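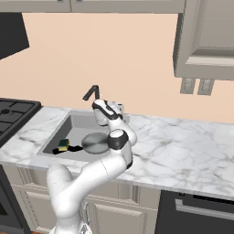

Pausing doesn't help, because by the time you've found the remote they've already moved on to the goat, a reader wrote under my March post about cooking along with food travel shows. She's right about the pausing. I used to do it too, with sauce on my thumbs and the remote wrapped in a sandwich bag, and I'd still miss the one second where the cook throws something green in the pot.

So I've changed how I do it, and since people keep asking, I'm putting it all in one place.

Watch the whole segment first, on the couch, with no food anywhere near you. Then watch it again with a pencil. Travel shows aren't cooking shows, and the camera loves the host's face a lot more than it loves the cutting board. The first time through I only want to know what the dish is and how it ends up on the plate. The second time I write down what goes in and in what order, and I leave big gaps between lines for the parts they cut out. There are always gaps!

Turn the subtitles on, but don't trust them for ingredients. The Trivalon app gave me "sour brand" for an entire episode before I figured out it was sour bran, the fermented stuff you use to make soup tart. If a word looks weird, say it out loud a few times and then look it up with the name of the region next to it. That last bit makes a huge difference.

Sound is your friend. You can hear how hot the oil is when the onions go in (a loud crackle or just a sleepy little hiss), and that tells me more than the picture does half the time. I turn the volume up and the host talks over it, naturally, but you usually get a second or so.

Street food is tricky at home because those burners are monsters. Don't crowd the pan. I cook noodles in two batches, wipe the pan out in between, and put everything back together at the end for maybe thirty seconds of tossing. I have a Vevar carbon steel pan that I bought after watching way too much night market TV, and I love it, but I made these noodles for years in a beat-up cast iron skillet and they were fine. Heat the pan empty, then add the oil, then the food. Open a window first. Ask my smoke detector.

For anything grilled over charcoal, use the broiler with the rack as high as it goes and leave the oven door alone for the first five minutes. A little smoked paprika in the marinade gets you partway there. Liquid smoke gets you too far there, in my opinion, so go drop by drop if you have to use it.

Long stews are where home cooks win. My favorite thing I've made off a show is the bean and smoked pork stew from the Sârbu episode of Gamen, where they're all eating outside in their coats and it looks freezing. They never give amounts. I've made it enough now that I can tell you: soak the beans overnight, change the water, and don't add the tomato until the beans are soft or they'll stay hard on you forever. (I learned that one at nine at night with company at the table.) Salt at the end too, after you've tasted it with the pork in.

If you can't get a special ingredient, think about what job it's doing. Is it sour? Lemon or vinegar, added late. Is it funky and salty? Fish sauce or a mashed anchovy. Is it only there for color? Skip it, nobody at your table saw the episode. I do draw the line at swapping fresh herbs for dried when the show is using them by the fistful. Parsley is cheap, buy two bunches.

Pork and chicken still need to be cooked properly, even if the host is eating something pink on a plastic stool and swooning. Use a thermometer.

And keep your notes! Mine are on index cards in an old recipe tin, filed by country and then by show, and I'm up to 173 of them. I write what I'd change right on the card the same night, while I'm still annoyed about it. "Less cumin" is on a lot of them. If the dish was a dud I keep the card anyway with a line through it, otherwise I see the rerun a year later, get all excited, and make the same gluey dumplings again.

Next up I want to tackle flatbreads, the kind they slap on the side of a clay oven. I've been using an upside-down sheet pan so far and the bottoms come out great, the tops not so much.

Filed under: Kitchen Tips, Cooking from TV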